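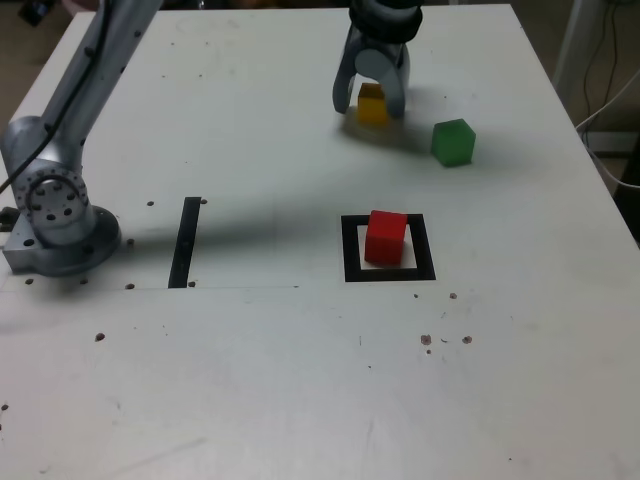

Figure 1. Gripper and yellow cube over the white tabletop.

Star Trails Over Pullholm: Final Report for the Night Sky Imaging Project

1. What we set out to do

The plan was to photograph one full night of star trails from the reservoir road at Pullholm, using a borrowed camera, a kit lens and a tripod. We wanted to find out how much of the picture depends on the equipment and how much depends on the person standing next to it with cold hands. Our proposal said the equipment would matter more. We wrote the proposal indoors.

A star trail photo records the turning of the Earth. Point a camera at Polaris, leave it alone, and the stars draw arcs around the pole. You can do this with one very long exposure, or with hundreds of short ones stacked later in software. We chose stacking, mostly so that a passing car would ruin a single shot and leave the rest of the night alone. The reservoir road turned out to have a lot of passing cars.

2. Equipment and settings

The camera was an older crop-sensor DSLR with an 18mm lens, set to f/3.5 and ISO 800. Each exposure lasted 30 seconds, with a one-second gap. Focus was done by hand on a bright star in live view, then fixed with painter's tape. The timer was a Kaneko remote we found in the department drawer. It has four buttons, three of which work.

For stacking we used Filtard, a free program that lines up the files and keeps the brightest value for each pixel. It has a manual. The manual covers the previous version.

3. Test sessions

We ran 4 test sessions in March and April before the main night. The first gave us 400 frames, all slightly out of focus. The tape had been put on the zoom ring. The second was in focus but stopped early with a dead battery, at a time we can give precisely, 11:52 p.m., because the last file says so. After that we bought a spare battery and a wall adapter, and then remembered that the reservoir road has no wall.

The third session taught us about dew. Cold glass under a clear sky collects water, and a star behind a wet lens looks like a streetlight in fog. We tied two chemical hand warmers around the barrel with a sock. This is a real technique and we cite it in the appendix, though the source uses a nicer sock.

The fourth session went well, and we have nothing to say about it.

4. The main night

We set up in May, at new moon, and started shooting at 9:40 p.m. with the last of the twilight still in the west. The battery was swapped twice. Each swap left a short gap in the trails, visible at full size as a tiny break in every arc. We tried to do it fast. The breaks are still there.

By 4:45 a.m. the sky was getting light and we had 1007 usable frames left after throwing out the ones with headlights. Two satellites and a large number of aircraft stayed in. One of us wanted to paint out the planes and one of us thought they were honest data. The report copy keeps them. The framed copy does not.

5. Results

Counting every session, the project produced 3913 files, which filled the shared drive and got us a polite email. The final stack took Filtard most of an afternoon on a lab computer.

The arcs are sharp in the center and stretch into short smears toward the corners, as expected from a cheap lens used wide open. Stars near the southern horizon are lost in the orange glow from Sterkden, which is far enough away that we had left it out of our site survey. Color held up better than we hoped. Blue and orange stars are easy to tell apart, especially after we lowered the ISO from the 1600 we used in the early tests — bright stars had been coming out white.

6. What we would change

Stop the lens down one click to help the corners. Use a grip that holds two batteries. Survey the site at night, since it looked very dark on a map. Bring a chair for each person.

We would also start the write-up earlier than the week it was due. Our original proposal contains a schedule that says the same thing, with a chart.

Raw files from the main night are on the department drive until the end of the term. The test sessions have been deleted, by request.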